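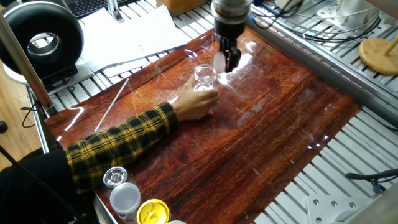

图:夹爪和玻璃罐,桌角放着几个盖子

主题:拧瓶盖这种活,机器现在到底能不能干
版块:家用与车间自动化
2020年1月5日 星期日

楼主 梅子酱不加糖
先说背景。我家做果酱和腌菜,小作坊,玻璃罐装,旺季一批是611罐。灌装有台半自动的Cikeo,用了三年,没什么可抱怨。卡住的是盖子:我们罐型杂,有金属旋盖,有塑料盖,高矮也不一样,全靠人手拧。我和我婆婆两个人拧一下午,第二天手腕抬不起来。
最近看了不少机械臂的东西,想问问在做这行的人:对罐口、放盖、拧紧,这三步现在的机械臂能不能自己做完?不要演示视频里那种,要一天能干五个小时的。
另外顺便问一句家里的活,比如从洗碗机里把罐子拿出来摆好,有没有指望。

2楼 老钳工2280
能拧。旋盖机几十年前就有了,一分钟几十个不稀奇。你的问题是罐型杂,专机换一次规格要调半天。
机械臂加夹爪理论上不用换工装,但是慢。我们车间试过一台,同一种罐、同一种盖、位置用定位块卡死,一个循环十一秒。换一种盖子,重新调了两天。
我的结论:规格少买旋盖机,规格多继续用手。

3楼 Stukonetti
不太同意楼上。两天是示教的老办法,一个点一个点记。现在有人用遥操作录数据再训练,同一套程序能应付几种盖子。我在Meireles那边的实验组待过一年,组里做的就是开盖关盖。
成功率看物体。白色塑料盖最好做,颜色实,边缘清楚。透明玻璃罐最麻烦,深度相机打上去一片空洞,罐口在哪里它拿不准。

4楼 梅子酱不加糖
回3楼:玻璃罐正好是我全部的产品……
那你们怎么解决的?

5楼 Stukonetti
几种办法都用过。最省事的是人拿着罐子递到夹爪下面,机器只管夹,图上手捏着罐子下半截就是这种递法。人手负责定位,透明不透明就不太要紧了。
缺点也明显,人走不开。

6楼 油条配豆浆
人都站在那儿拿着罐子了,另一只手顺便把盖子拧上不就完了?
我不是抬杠,是真没看懂省在哪里。

7楼 老钳工2280
6楼说到点子上了。递给机器的时间够我拧两个。
还有一点,图里桌面铺的那层透明塑料膜,反光一块一块的,再放个玻璃罐上去,换哪种相机都难受。真要上产线,先把台面换成哑光深色的,灯也要加漫射板。这些钱没人算在机械臂的报价里。

8楼 Stukonetti
台面反光我同意,哑光垫子几十块钱的事,该换。
递物这件事两位理解得窄了。递物是拆开来单独练的一步,练好了再接自动上料。把它当成成品工序去算节拍,当然不划算。

9楼 Luana Brandão
我在一家诊所的后勤做事,中文是第二语言,写得不好请见谅。
我们有试剂罐的清洗和归位,每天70个左右,盖子和罐子分开洗,之后要配对。去年试用过Trolov的桌面臂,租了三个月。结果是这样:
从架子上取空罐,可以,偶尔碰倒。
把盖子从篮子里拿出来,不行,盖子叠在一起它就乱抓。
盖子放上罐口,一半能放正。
拧紧,放正了的基本都能拧紧,但力矩要自己设,设大了塑料盖滑丝。
三个月后我们退租了。我没有后悔试,只是现在还不能替人。

10楼 梅子酱不加糖
谢谢9楼,这个最有参考价值。请问放不正的那一半,是歪一点还是完全没对上?

11楼 Luana Brandão
多数是歪一点。螺纹没有咬进去,它不知道,继续转,盖子就斜着卡死。人手会先往回转一点,感觉到“咔”一下再往前拧。机器那边的工程师说可以写这个动作,写了以后好一些,时间也长了一些。

12楼 老钳工2280
往回转这个动作旋盖机上也有,叫反转找牙,不新鲜。关键是有没有力反馈。夹爪本身没有力传感器的话,全靠电机电流去猜,猜不准。
再说手指。硬指头夹玻璃,轻了打滑,重了崩口。图里夹爪左边有一小块白色的软垫,材料我看不出来,干什么用的也不敢说。你们要是自己搭,指尖一定贴硅胶,贴厚一点,磨掉了就换。

13楼 夜班拖地的
说说家里。我买过扫地机、擦窗机,还跟风买过一台自动炒菜锅。扫地机算能用,擦窗机放在阳台吃灰,炒菜锅洗起来比普通锅费劲。
洗碗机里取罐子摆好这种活,我看十年内别想。家里地方小,东西天天换位置,小孩还要伸手。
厂里可以为机器改环境,家里改不了。

14楼 Stukonetti
十年太悲观。摆碗碟已经有实验室做得不错了,慢是慢。
不过贵是真的。一条能用的臂加夹爪加相机,再加一个会调的人,小作坊扛不住。这一点我不跟你们争。

15楼 油条配豆浆
所以3楼绕了一大圈,结论和2楼一样。

16楼 Stukonetti
不一样。2楼说的是继续用手,我说的是现在别买、过两年再看。楼主如果罐型能砍到两种,今天就可以上半自动旋盖机。

17楼 梅子酱不加糖
罐型我回去数了一下,现在一共5种,其中两种是老客户指定的,砍不掉。剩下三种可以并成一种,跟我婆婆商量过了,她说早就嫌那个矮胖的难拧。
并完以后,量最大的那种占七成多,先给它单独配一台手持电动旋盖器。有人用过吗?

18楼 老钳工2280
用过。买带离合器可调力矩的,不带离合器的别碰。配吊簧平衡器,挂起来用,手腕不吃重。橡胶内圈多备几个,金属盖磨得快,塑料盖还好。
第一天先拿空罐试力矩,从最小一档往上加,用手能拧开又不漏就停在那里。热灌装的要等凉了以后再复查一次,盖子会松。

19楼 夜班拖地的
吊簧那个加一。我老婆店里封口机就是吊着的,省力很多。

20楼 Luana Brandão
如果以后还想试机械臂,建议先租,合同里写清楚换罐型由谁来调、调一次多少钱。我们当时没有写,后来为这个来回发了很多邮件。

21楼 梅子酱不加糖
记下了。旋盖器今天下单,吊簧架子让我弟焊。机械臂先放着,租金我还是去问一家,问到了贴上来。
3楼,你们那边如果有拿玻璃罐连续做上一百个的数据,麻烦也发我看看,失败的也算在里面。

22楼 Stukonetti
有一部分,是以前的,我问问能不能外发。失败的都记着,比成功的记得还细。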